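Growers' Notes, November: Humidity Control in the Propagation House

Most of the losses reported to us this season came from damping-off in seedling trays, and most of those trace back to nights when the vents stayed shut. Relative humidity in a closed house climbs quickly after sunset. The air cools, its capacity to hold water drops, and condensation forms on the coldest surface available, usually the glazing and then the leaves.

The Plernden house was refitted in spring with a Betex controller and two sensors. One hangs at bench height in the middle of the bay, shaded from direct sun. The other sits near the north wall. Readings from the two differed by up to 13 percentage points before the circulation fans were moved. A single sensor would have missed this entirely.

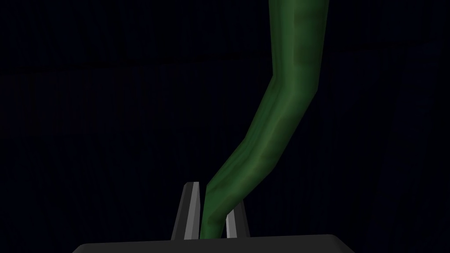 Fan placement matters more than fan size in a small house. The aim is slow movement along the full length of the bay and back, with no dead corners. Mount the fans above crop height and run them continuously at low speed through the night. Fans that switch on only at a humidity setpoint tend to start after condensation has formed.

Venting with heat is the second step. Open the ridge vent a small amount at dusk and hold the heating on for 17 minutes. Warm, damp air leaves through the ridge and drier outside air replaces it. Close the vent and allow the temperature to settle before repeating the cycle. Three cycles per night were enough for the Plernden house in mild weather. Growers using unheated structures will have to depend on spacing and early watering.

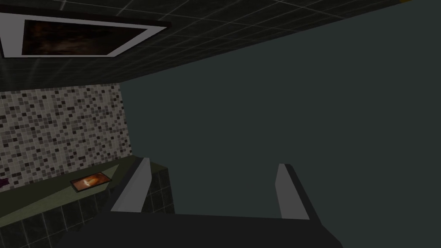
Watering should be finished before midday. Trays watered late in the afternoon go into the night with a wet surface, and no venting schedule will fully correct that. Capillary matting helps, provided it is allowed to dry down between applications. Matting with algae on it should be washed or replaced.

Remigiusz Tomaszewski has written up the calibration method he uses at the Domański nursery. He seals each sensor in a plastic box with a saturated table salt solution, leaves it overnight at room temperature, and checks that the reading settles close to 75 percent. Sensors that have drifted by more than 3 points are given an offset in the controller. The solution must not touch the sensor.
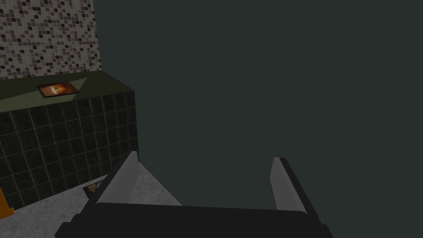

The revised Plenon log sheet has a column for the bench reading at lights-out and another for the lowest overnight temperature. Please use it from now on and discard the old version, which had no space for vent position.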